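About Us

Welcome, and thank you for stopping by! Dadstead is a small training school and advisory shop for people who work with robot arms, and for the people who have to sign off on them. We have been at it long enough to have strong feelings about checklists, and we hope that a few minutes on this page will give you a good idea of who we are, how we teach, and what sort of help you can expect if you give us a call.

How we got started

The school began in the back half of a rented unit in Perngate, where Fouzia Arain was teaching evening classes in machine safety to maintenance crews from the neighborhood. She had spent years writing operating procedures for packing lines, and she kept meeting the same problem: the rules were all there, printed and filed in a binder, and the folks on the floor had never been walked through them by a person who could answer back. Her first class had 13 students and one coffee pot. Several of those students still drop in to see us, and two of them now teach here (you know who you are, and yes, you still owe us a coffee pot).

Tanveer Rind joined a few years later from the software side. He had been building simulated work cells for a living and was tired of seeing them used only for sales demos. It was his idea that every motion a student writes should be run, watched, and argued over on a screen before anyone lets it near a machine. Fouzia liked the idea right away, although it took the two of them most of a winter to agree on what "argued over" should mean in writing.

What we do

We run short courses, longer certificates, and on-site reviews. Our courses cover risk assessment, safe speeds and separation, gripper and tooling checks, lockout, record keeping, and the plain business of writing a rule so that a tired person on a late shift can follow it. The on-site reviews are a bit different every time. We come to your floor, we read what you have, we watch the work for as long as you will let us, and then we sit down with operators and managers in the same room. That last part matters a great deal to us, and we don't take review jobs where it can't be arranged.

We also look after the Korkby Practice Book, our own set of house rules for gripping and handling work. It started as a stapled handout and now holds 471 entries, each one with a short reason, the name of the person who proposed it, and the month it was last looked at. We go through the whole thing every June — with the windows open and a great deal of arguing — and anything we can't defend out loud gets rewritten or thrown out. The book doesn't replace the published safety standards or your local law, and it says so on its first page. Think of it as the layer of everyday habit that sits on top.

How we teach

Simulation comes first in nearly all our classes. A student begins with an open gripper and a part, and the first job is simply to look: how the fingers are lined up, what sits between them, and how much clearance there is before anything moves. We ask for that look to be written down as a pre-grasp note, in full sentences, before the motion is started. It feels slow in week one. By the second week most students have stopped grumbling about it, and by the third they are correcting our notes, which we enjoy more than we let on.
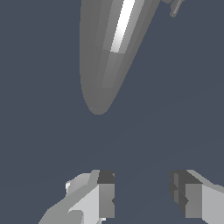
Does a program that has passed in simulation still need a slow first run on the real arm?

It does, every single time. A simulated pass tells you that the planned motion makes sense with the shapes and positions you gave the model, and a real cell can differ from the model in ways you haven't measured. Our rule is reduced speed, a trained person at the stop button, no one inside the guarded area, and a written note of the result before the speed goes up.

You will find that rule near the front of the Practice Book, and it is the one we get asked about most. People are in a hurry, and a good simulation is very convincing. We do understand. We have all wanted to skip the slow run on a Friday afternoon, and so we put the rule in bold and ask two people to initial it.

The rest of our teaching follows the same pattern. Say what you are going to do, check it, do it gently, write down what you saw. Students work in pairs, and they swap notes at the end of each session so that every write-up is read by somebody who wasn't at the keyboard. Clumsy spelling is fine with us. Missing notes are not.

Our people

We are a team of 13, made up of instructors, two simulation modelers, a technical editor, and a front office that keeps the rest of us fed and on time. Fouzia leads the standards work and still teaches the evening risk assessment class herself. Tanveer runs the simulation lab and will happily talk to you about contact models for much longer than you planned to stay. Everyone who teaches here also sits in on someone else's course once a year as a student, homework included.

The Mohammed Room

Our library and reading room is called the Mohammed Room, and it is open to current and past students whenever the building is. There are long tables, back copies of the Practice Book going all the way to the stapled version, and a shelf of near-miss reports that member sites have kindly let us share with the names removed. If you have a report you would be willing to add, please bring it to the front office. We read them closely, and quite a few entries in the book started life on that shelf.

Working with us

Certificate classes are kept small, and there is usually a short waiting list, so do write early if you have a date in mind. For on-site reviews, it helps us to know what kind of arm and gripper you use, who maintains them, and whether you already have written procedures (half-finished ones are welcome, and so are ones you are embarrassed about). We ask for 100 percent of the operators on the shift to be invited to the closing talk, and we are glad to run it twice if your shifts don't line up.

Visitors are welcome in Perngate as well. Ring the bell by the side door and give it a moment — the lab is at the far end of the building and it's a long hallway.

This page was last updated 27/10/2021.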